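Chore automation is the use of machines for household and shop-floor tasks such as folding, sorting, mending and sewing. Machines that repeat one motion on one part have been common in factories for decades. Soft materials remain harder — cloth, thread and skin all shift when touched.

Suturing is often studied alongside these chores, as it calls for two tools, a curved needle and a thread that must not tangle.

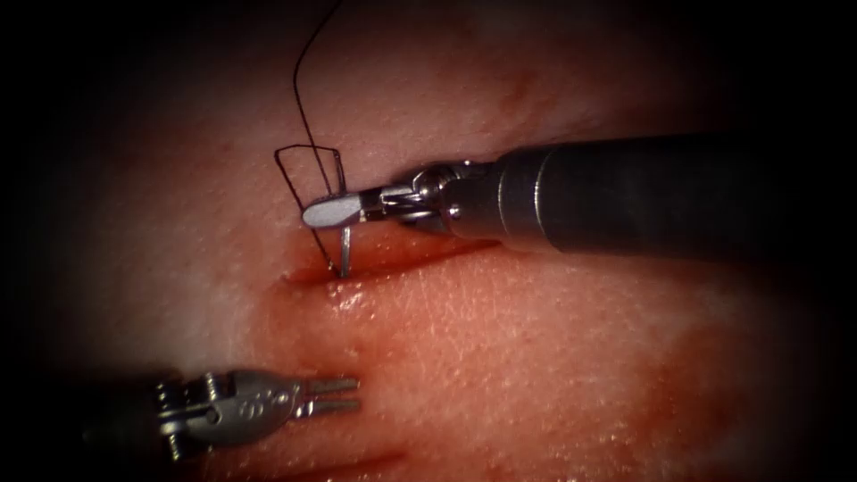 Mending poses much the same problem at lower risk. In a trial at Neltari, run by Ga-eun Moon and Lino Bellini, a two-armed machine closed torn seams on 100 work aprons. It needed a person to rethread it after most of them.

See also: Kwak folding test, Skasteveck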